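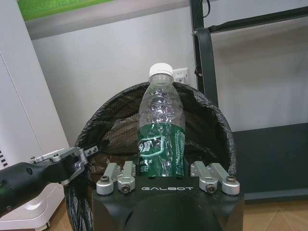 Beverage Container Recovery Project, Hamdale Center
Second Progress Report to the Garrido Fund

1. Purpose of this report

The report covers the second period of the grant awarded by the Garrido Fund to the Hamdale Center for the separate collection of plastic beverage bottles. It describes the work completed since the first report, the results of the second bin audit, the changes made to the original plan, and the work scheduled before the grant closes in September.

The grant supports three lines of work: the replacement or relabeling of indoor waste bins, the regular removal of collected bottles by a hauler, and the measurement of what is still being lost to general waste. Reception areas, meeting rooms, the training floor and the cafeteria are included. The loading area and the grounds are outside the scope of the grant and are not discussed.

2. Condition at the start of the period

The first report found that most bottles at the Center were being discarded in the nearest general waste bin. These are the round black bins with a black liner bag folded over the rim, and they remain the standard bin throughout the building. A single-serving water bottle of clear plastic, with the screw cap on and the printed label in place, like the green-labeled one shown at the head of this report, is typical of the material the project seeks to recover.

A black liner makes it difficult for cleaning staff to see what a bag contains once it has been tied. Bottles placed in these bins were therefore very unlikely to be recovered later in the day, and the project plan has always treated the moment of disposal as the point at which sorting has to occur.

3. Work completed

Bin placement. A total of 45 bottle collection bins have now been installed, which completes the number approved in the grant. Each one stands directly beside a general waste bin. In the first period some collection bins had been placed by themselves in corridors, where they were used very little - a few were found to hold only paper cups. All of the corridor bins have been moved.

Lids and openings. The collection bins were supplied by Budell with a flat lid and a round opening. The first lids had an opening too narrow for the larger bottles sold in the cafeteria, and bottles were being left on top. Budell replaced the lids at no charge to the grant. The replacement lids were fitted in the cafeteria first and on the training floor two weeks later.

Liners. Clear liners are now used in every collection bin. General waste bins continue to be lined in black. The difference allows a cleaner to tell the two streams apart at the cart and again at the storage cage, and bags have seldom been mixed since the change. Liners in both kinds of bin are folded outward over the rim by a full hand's width. Shorter folds had been slipping down into the bin by midday, particularly in the cafeteria.

Signs. The original signs carried a paragraph of text in small type. They have been replaced with a sign that reads "Bottles only. Empty first. Leave the cap on." The same wording has been translated for visiting groups and is included in the welcome folder given out at reception. Many bottles found in the audits carry labels in languages other than English, and the Center considers the translated signs to be money well spent.

Collection. Asovex has removed the bagged bottles every Tuesday under the service agreement described in the first report. One pickup was missed because the storage cage was locked, and the bags were taken with the next load. A key is now held at the reception desk.

4. Results of the second audit

The second audit used the same method as the first. All bags from the included areas were held for 5 working days, opened on a sorting table, and their contents separated and counted by hand. Bottles were recorded according to the bin in which they had been placed.

Bottles counted, all bins: 1,706
Bottles found with liquid remaining: up to 200

The second figure is stated as an upper limit. Bottles holding only a few drops were not treated consistently on the first day of sorting, and the sorters could not agree afterward on how those should be classed. A written rule has been prepared for the final audit: a bottle counts as containing liquid when the liquid covers the base with the bottle standing upright.

More than half of the bottles counted were in the collection bins. The cafeteria performed best. Meeting rooms performed worst, and the bottles lost there were mostly from catered events, when tables are cleared quickly and everything is swept into one bin. The general waste bins on the training floor also held more bottles than expected, given that a collection bin stands next to every one of them.

Caps were present on the large majority of bottles in both streams. Asovex accepts bottles with caps and labels attached, so neither needs to be removed by staff or visitors.

5. Difficulties and changes to the plan

Liquid in the bottles is now the main operational problem. It makes the bags heavy, and two bags split on the stairs during the period. The Center asks the Fund to approve the transfer of the unspent sign budget to the purchase of two draining stations, one for the cafeteria and one for the training floor. Each would consist of a small covered bucket with a funnel, placed at the same height as the bin opening. No increase in the total award is requested.

The plan also called for the removal of one general waste bin in every four. The Center has postponed this step. A short trial on the training floor led to cups and napkins being placed in the collection bins, and the contents of several bags had to be rejected. The step will be reconsidered after the draining stations have been in use for a full month.

6. Work scheduled for the final period

Installation of the draining stations, subject to the Fund's approval.
Written clearing instructions for catering staff, with a portable collection bin assigned to each catered event.
Replacement of worn signs in the reception area.
Final bin audit, using the revised rule on liquid.
Final report and statement of expenditure.

7. Budget

Spending on bins, liners and hauling is in line with the approved budget. Spending on signs is below budget for the reason given in section 5. The statement of expenditure for the period is attached separately, together with the Budell delivery notes and the Asovex pickup records. The Center requests a decision on the transfer before the next scheduled payment, so that the draining stations can be ordered in time for the final audit.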